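Pledard vs. Dosetti on soft goods, part 2

I said in the last post that I would run the two grippers against the same cloth before deciding which one stays on the arm. That took longer than planned, mostly because of a cable problem that had nothing to do with either of them. The results are below, along with the parts of the setup I changed.

The arm is the same one as before, with a Bhuiyan controller running firmware I have not touched since September. Tool payload was measured and entered separately for each gripper. I skipped that step last time and the force readings drifted with wrist angle, so disregard the contact force plot from part 1.

The Pledard is a parallel jaw unit with stiff aluminum fingers and replaceable pads. The Dosetti is adaptive, with a two-link finger that curls when the tip meets resistance. On paper the Dosetti is the obvious choice for cloth. Its closing profile is fixed in hardware, though, and you get very little say in what the tip does during the last part of the stroke. The Pledard will hold any opening you command and will report it back at a usable rate.

The task is a single-layer pick. The arm moves to a hover pose, takes an image from the wrist camera, chooses an edge or corner, descends, pinches, and lifts by 200 mm. A pick counts if exactly one layer comes up and stays up through the lift. Two layers is a failure, and so is a pinch that grabs only the surface texture and slips. I log both kinds separately.

I ran 62 attempts per gripper. The cloth was dropped again by the arm between attempts from a random wrist rotation. Speed and approach angle were the same for both units, and the fingertip offset was calibrated at the start of each batch.

Most of the time went into the camera. My old mount put the lens too far back and the fingers blocked the part of the image I cared about. The Plarside bracket moves it outboard and tips it down, which clears the fingers completely. The price is a wider wrist, and I had to shrink the allowed workspace on one side to keep the bracket away from the base column.

Exposure is locked. With auto exposure on, dark cloth against the pale table pushed the background to white, and the edge finder placed the boundary a little outside the real one. A fixed setting loses some detail in the creases, but the outer contour is stable and I can live with that.
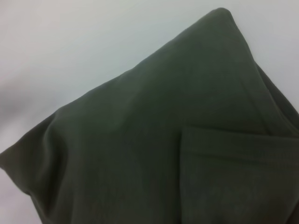
Is a wrist camera enough to tell a real edge from a fold?
Only part of the time. A fold ridge and a free edge can produce the same gradient in a single view, so I take a second view from a shifted pose and compare the two before committing to a descent.

The second view costs time on every pick. I tried skipping it when the corner score was high, and the score was confidently wrong often enough that I put it back. A depth sensor would be the usual fix. The one I have does not resolve a single layer of thin fabric at hover distance, and moving closer brings the cloth inside its minimum range.

Now the grippers. The Pledard was better at corners lying flat on the table. With the pads swapped for the thin ones, the lower finger slides under the edge with a small sideways move, and the closing motion stays where I put it. Its failures were nearly all slips, and they went down after I cleaned the pads with alcohol and raised the grip force one step.

The Dosetti was better wherever the material was already bunched up. It closes around a ripple without much care about alignment, and it tolerated a poor height estimate that would have made the Pledard press into the table. Its weak point is layers. The curl at the end of the stroke drags the tip inward, and if there is a second layer below, the tip tends to collect it. I tried slowing the close, which helped a little, and tried a higher approach, which traded double layers for misses.

One fault belongs to the controller. Bhuiyan's gripper port defaults to a polling interval that is too long for contact detection. The log showed the fingers stopping well after the current spike. Shortening the interval fixed this for the Pledard. The Dosetti driver ignored the new value until I power cycled the gripper – a restart of the program was not enough. If your stop times look suspicious, check that first.

After the paired runs I left the Pledard on and let it cycle unattended to look at wear. It reached 2,502 closes before I stopped it on Tuesday to free up the arm. The pads have a polished band near the tip and will need replacing, but the jaw play measures the same as it did at the start. I have not done the equivalent run on the Dosetti.

For now the Pledard stays mounted. Most of my picks start at a corner, and a slip is cheaper than a double layer because the retry begins from nearly the same cloth state. If I were clearing a heap of towels into a bin, I would mount the Dosetti and stop worrying about layers.

Next I want to repeat the flat corner picks with a softer mat under the cloth, so the lower finger has something to press into. I also need to reroute the camera cable, which still rubs on the Plarside bracket at full wrist rotation.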